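Progress report to the Tranberg Fund
Shared Hallways project, second period, through March

When we last wrote, the Shared Hallways project had a signed lease, a list of 15 buildings and a great deal of confidence. We still have the lease. The list is down to 90 percent of what we promised if you squint, and the confidence has been replaced by a spreadsheet.

For anyone at the Fund who is new to the file: the grant pays for clearing and refitting the entry halls of older rental buildings in the Lostis district, so that people can get a stroller or a walker from the street to the stairs without moving a bicycle first. We supply the storage, the landlord supplies permission, and the tenants supply the stuff that has to go in it.

Permission took longer than planned. The Yousafzai Street landlords wanted to see a drawing before they agreed, then wanted a different drawing, and then agreed to the first one. We have kept both. Two buildings dropped out in January when they changed owners, and the new owner has so far answered our letters with a brochure about parking.

Work in the remaining buildings is going better. Old paint is off the walls, the worst of the floor tile has been replaced, and the lights now come on when you open the street door, where before they came on when they felt like it. Fire inspection passed on the second visit. The first visit found a couch.

Storage is where most of the tenant meetings end up, whatever the agenda says. People want a place for shoes near the door and they want it closed, but they also want air in it, and opinions on how much air are strongly held. We had budgeted for open racks. After the third meeting we gave in and priced small cabinets, which cost more and make everybody less angry.
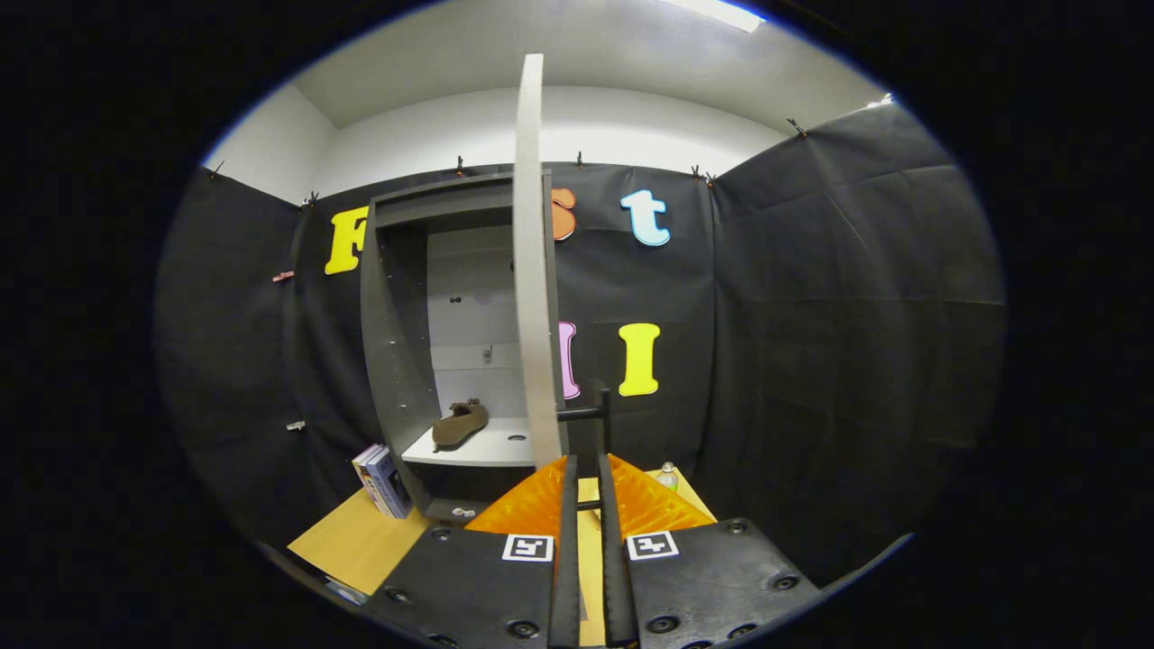

The price difference comes to $600 per building. We would like to cover it from the money set aside for signs, which the tenants have told us they won't read. A revised budget page is attached, and we'd be grateful for a yes or no before the next order goes to Erkik, our supplier, whose quotes expire at a speed we have learned to respect.

Delivery is the other sore spot. Erkik's last shipment came complete except for the hinges, and the hinges came a month later with a second full set of doors. We are now rich in doors. They have agreed to take the extras back and we have agreed to believe them.

Spending is a little under plan, mostly for the bad reason that work started late. We expect to catch up by June and don't expect to ask for more money. We may ask for more time at Yousafzai Street, where the stairs are narrower than on either drawing.

Still open for the next period: handrails in the last group of buildings, the cleaning agreement, and a decision on bicycles. The bicycles have their own meeting. We have asked for the bigger room.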